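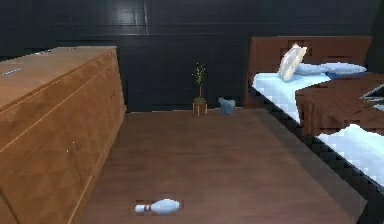
Orysia Hrytsenko replied overnight that full bars and no internet is nearly always the provider, and that I should call Harasym again and stay on the line until they run a proper test.

Hi Orysia, thanks for picking this up! I did call them again, and I'll get to that, but first let me put everything in one place. The ticket has turned into a pile of little messages and I'm to blame for most of them.

Ticket: Wi-Fi connected, no internet, bedrooms only
Opened: 07/09/2018
Router: Wurnby, the white upright one, firmware up to date
Provider: Harasym, cable
Status: open (see the bottom)

What happens

Everything works fine in the kitchen and living room. In the two bedrooms at the back, phones and laptops join the network right away, show a good strong signal, and then every so often they just stop loading anything. The Wi-Fi icon never changes. If I turn Wi-Fi off and on again it sometimes comes back and sometimes doesn't, and if it doesn't I can do it again and get lucky the second time. My work laptop is the worst for it, but it spends all day back there with me, so maybe that's not fair to the laptop.

It started sometime in February. I remember that much from complaining about it while I was doing my taxes.

What I'd already tried before opening the ticket

Restarted the router. Restarted the modem. Restarted both in the right order with the wait in between, as the Harasym phone menu tells you to (twice). Moved the router up onto the bookcase. Changed the channel by hand, then put it back on automatic. Forgot the network on my phone and joined it again. Bought a new cable between the modem and the router, which I will be keeping, it's a nice cable.

The call with Harasym

I was on hold for 36 minutes and then got a very patient guy who ran the line test while I waited. Clean. He could see the modem hadn't dropped its connection in days, including the evening before, when I'd been sitting on the bed with a dead laptop for most of a movie. He asked if anything wired to the router was having trouble, and I said no, the desktop in the living room never blinks. So he said it's inside the house. I wanted to argue with him but I didn't have anything to argue with.

Reply from Shivam Rajput

Shivam asked for two things: the router's system log, and what the laptop says its IP address and gateway are, once when it's working and once when it's not. He said to write them down on paper if I had to, and not to touch the Wi-Fi switch until I had them.

OK, so the log. I exported it and it came to 2,936 lines, and I'm sorry to whoever opened that attachment. I did scroll through it myself first. It's mostly my phone saying hello and goodbye. I couldn't find a single line where the router lost its own connection, so that fits with what Harasym told me.

The addresses were a lot more interesting. When it's working, the gateway on the laptop is the router's address, the same one I type in to get to the settings page. When it's not working, the gateway is something else entirely. Different numbers in the third spot. I'd never looked at that screen in my life and I stared at it for a good while before I understood that the laptop was getting its directions from something that wasn't my router.

I posted both sets and Shivam wrote back within minutes: you have a second DHCP server on your network, go find it.

For anyone reading this who's where I was that evening: DHCP is the part of the router that hands out addresses when a device joins. It also tells the device where to send its traffic. You want one box doing that. If two are doing it, your device listens to whichever one answers first, and if that one doesn't lead to the internet, you get a lovely strong signal and nothing behind it.

Looking for the other box

My first guess was the printer. I unplugged it and nothing changed. Second guess was the TV, same story. Then Sixten Åberg suggested typing the strange gateway address into a browser while the laptop was in its broken state, and seeing what came up. Such a simple thing to do! A login page came up, in that old blue, with the name Plesanska at the top.

I know that name. It's the range extender we bought when we lived over in Sterkasness, in the long skinny apartment. I would have sworn it was in a box in the garage.

It was not in a box in the garage. It was plugged in behind the laundry hamper in the hallway, right between the two bedrooms, with its little light on. My sister stayed with us in February and had trouble getting a signal in the back room, found the thing in a drawer, and plugged it in to be helpful. It still had a network name and password on it that matched ours (I've used the same ones since Sterkasness, and yes, I've been told). So the back bedrooms had been joining the extender all along, and some of the time the extender was handing out its own addresses.

Pulled it out of the wall, turned Wi-Fi off and on, and got the right gateway. Turned it off and on again a bunch more times, just being suspicious. Right gateway every time.

Follow-up test

Shivam wanted something better than my feelings, fair enough, so I left a ping running from the bed to the router while I ate dinner. It sent 358 before I remembered to stop it, and every one of them came back. There were some slow ones near the start, when I was also updating my phone.

Then Valentyna Dmytriv asked if the signal in the back was weaker with the extender gone. It is, a bit. Video is fine, calls are fine, big downloads take longer than they do in the living room. She said the extender could go back in if I reset it and set it to plain extender mode, with DHCP switched off, and gave me the order to do it in:

Hold the reset button until the light blinks.
Connect to it with a cable, with the extender not joined to the main network yet.
In the setup page, pick extender mode and check that DHCP server says off.
Save, let it restart, and only then join it to the main Wi-Fi.
Check the gateway from a bedroom before calling it done.

I got as far as the setup page. On mine the mode menu has three choices and none of them is called extender. There's Router, Bridge and Universal. Khrystyna-Mariia Nazarenko thinks Universal is the one, from a manual for the next model up, but she wasn't sure whether that one leaves DHCP running. I picked Universal, and the DHCP setting went gray with the word On still showing, so I unplugged it again and backed slowly away.

Where it stands

The dropouts are gone with the Plesanska unplugged, five evenings and counting. Please leave the ticket open for the mode question. If anybody has this extender and has seen a version of that menu where the DHCP setting isn't grayed out, could you post your firmware number? Mine says 3 and nothing after it. I also changed the Wi-Fi password, so the printer is now offline, but I know how to fix that one.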